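Section 6. Counter, lights and banner, Quintana touring stand

Read section 5 first if the floor isn't down yet. Everything below assumes floor down, hall power on, crates emptied and out of the aisle.
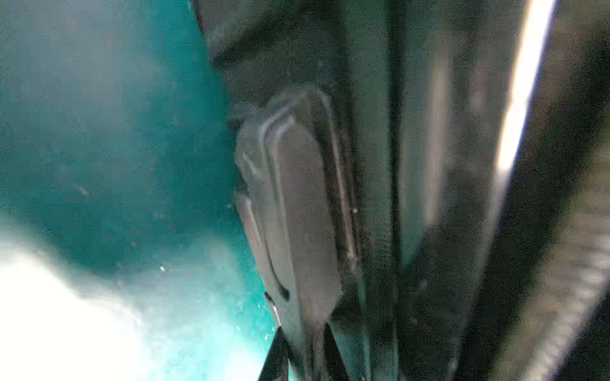
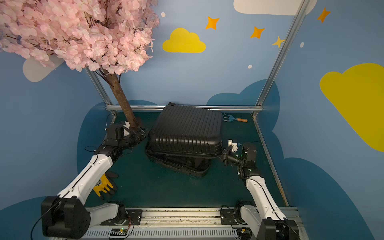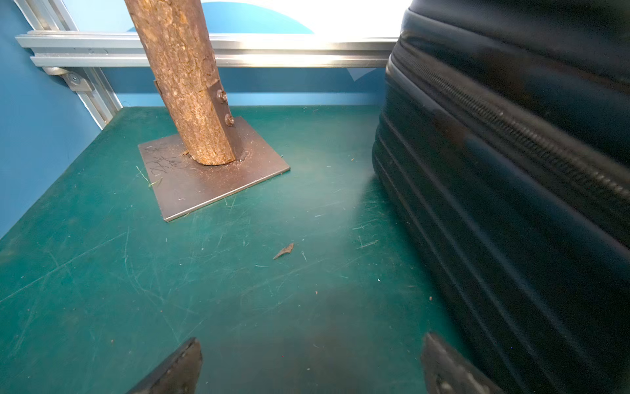 *Top: grey pad, close up. Middle: ribbed black case at a tilt, blossom tree beside it. Bottom: log on its base plate, side bracket with two bolt heads.*

### 6.1 Counter

1. Lay both side panels face down on the crate blankets. Not on the bare floor, the laminate chips.
2. Slot the shelf in. Label faces the back.
3. Stand the lot up. Two people.
4. Drop the top on, then do up the cam locks underneath. Quarter turn clockwise. If it goes round and round it hasn't caught, lift the top and drop it again.
5. Door last. Key is taped inside crate 7.
6. Leaflet rack hooks on the public side only.

**Note:** the Wastham counter has the old top, with no cable hole. Run the lead down the back edge and tape it. Please don't drill it.

### 6.2 Banner wall

Frame opens from the middle. Pull the corners apart slowly, keep fingers clear of the hubs.

1. Frame upright, hooks at the top.
2. Click the magnetic bars in, top row first.
3. Hang the panels from the left as you face it. Numbers are on the back in pencil, some have rubbed off so check the print lines up.
4. Smooth each panel down onto the bar. Bubbles mean the bar isn't clicked in.
5. Feet out, both of them, turned all the way.

**CAUTION:** frame will go over if anyone leans on it before the feet are out. Don't leave it like that while you go for a coffee.

Panels roll print side OUT when packing. Rolled the other way they curl forward for ever.

### 6.3 Lights

Spot arms clip to the top rail of the banner frame. One lead joins them all and goes to the Sekar control box, the box goes on the counter shelf.

1. Box switched off at the back.
2. Clip arms on. Even gaps, by eye is fine.
3. Plug each arm into the lead. Arrow to arrow.
4. Lead down the frame leg, velcro ties, then along behind the counter.
5. Plug into box. Switch on.
6. Box wants a code the first time after transport. 2993, then the tick.
7. Set brightness with the dial. Halfway suits most halls. Full on bleaches the print and the people.

**CAUTION:** total load on the box is 1000 watts. Lights only. No kettle, no phone chargers, no fan heater. The box trips and then you wait for it to reset, which always seems to be just when the doors open.

If one arm is dead swap it with its neighbour. Fault moves = the arm. Fault stays = the lead, and there is a spare lead in the accessories bag (grey, zip pocket).

If the box shows a flashing dash it has been knocked. Off, wait, on again, put the code in again.

### 6.4 Screen

Optional. Not sent to the smaller shows.

- Bracket goes on the counter post BEFORE the counter top. Yes, that means reading this before 6.1. Sorry.
- Film starts by itself from the memory stick. If it doesn't, press source until it does.
- Sound off unless the organiser has agreed to it in writting.

### 6.5 Before opening

- [ ] Cam locks tight
- [ ] Both banner feet out
- [ ] No leads across the walkway, or taped flat if there's no way round it
- [ ] Protective film off the counter top
- [ ] Leaflets out, spare boxes in the cupboard, cupboard locked
- [ ] Fire exit sign not hidden by the banner wall. Prililcombe show had to turn the whole thing round in August over this
- [ ] Blankets and tools back in crate

### 6.6 Overnight

Lights off at the box, then off at the wall. Dust sheet over the counter. Take the control box with you if the hall isn't locked, it fits in the accesories bag.

Don't leave the tablet in the cupboard. The lock is a cheap one.

### 6.7 Missing parts

Write it on the card in the crate lid, part number and how many, and ring the Wastham store before the kit goes back. They restock on a Wednesday. Ring after that and the next show gets it short.

Packing order is in section 7.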